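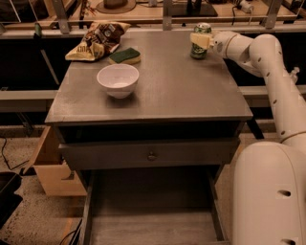 My sister-in-law says you should never buy secondhand furniture after dark, and after the trip out to Graston in January I agree with her. Streetlight hides everything. She missed a split leg that way once and paid full price for it.

We were after a dresser. The listing said 40 dollars, solid, a few scratches. By the time we found the house it was past 7 and the porch light was out. I paid, we loaded it, and at home I saw that one side panel had been swapped for something thinner and painted to match.

It still holds sweaters, so I kept it. The same thing new at Lindqvist runs nearly 200 - I checked twice.

Next time I'll go in the morning and bring a tape measure. There's a yard sale coming up in Evley that starts at 9, and I still need a bookcase for the hall.

Search this blog
Search
Type and hit enter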